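Dernari Bottles
README for the bottle set, version 2

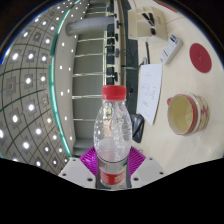 Dernari Bottles is a collection of pictures of used plastic drink bottles. It was put together for people who work on sorting, deposit return and litter counting, and who need bottles in the state they are really in when they come back: dented, half labeled, with the cap on or off and often with a little drink left inside. Most bottle pictures we could get before this were of new, full bottles on a white background, and they were not much use to us.

Last updated August 11, 2018.

What is in the set

The set holds 2320 pictures. Of these, 1000 make up the first release and are unchanged. The rest were added in version 2, mostly clear bottles, which the first release was short on. All pictures are in color and were taken indoors.

Folders

first/ -- the first release
second/ -- pictures added in version 2
notes/ -- one text file per picture, same name as the picture
lists/ -- the split lists, plain text, one name per line

The notes

Each notes file has five lines, always in this order.

body: clear, tinted or opaque
shape: whole, creased or flat
cap: the color of the cap, or "none"
label: full, part or none
contents: empty, low, half or full

A clear bottle with a red cap, a crumpled upper half and a bit of water at the bottom is written up as clear, creased, red, then the label line, then low. "Creased" is used for any bottle that has lost its shape but can still stand up by itself. "Flat" is for bottles that can't. If only the neck is bent, the bottle is still "whole".

The label line is about how much of the label is left on the bottle. It says nothing about how much of the bottle the label covers. A narrow band that goes all the way around is "full". We got this wrong in parts of the first release, where narrow bands were marked "part", and those notes have been fixed. The pictures did not change.

"Low" means there is liquid to be seen but it sits well under the halfway mark. Drops on the wall alone count as "empty".

Where the bottles came from

The bottles were picked out of the return bins at two sites, Farum and Skunness. The Farum bins are indoors and the bottles from there are cleaner. Skunness bottles had more damage and more missing caps. Nothing was washed. Liquid was left in as found, except for 60 bottles that leaked and had to be emptied first; their names are in lists/emptied.txt.

Bottles were not crushed or bent on purpose.

Known problems

Clear plastic picks up ceiling lights, and the highlights on creased bottles can look like torn label edges. Check the notes file if in doubt.

Backgrounds bend and smear when seen through the bottle wall. Outlines drawn by color alone tend to fail on clear bottles for this reason. They do better on the cap.

Green caps are rare. Do not use this set to test cap color without evening out the numbers first.

Brand names are not noted anywhere in the files. Small print on labels is often too small to read and we did not try to copy it out.

Splits

lists/train.txt and lists/test.txt are the ones to use. The older split from Rosenthal is kept as lists/old_test.txt so that earlier results can be repeated -- it covers the first release only. The same bottle never appears in both train and test.

Changes in version 2

Added the second/ folder
Fixed label notes for narrow bands
Added "low" to the contents line, which used to go from empty straight to half
Renamed "crushed" to "flat"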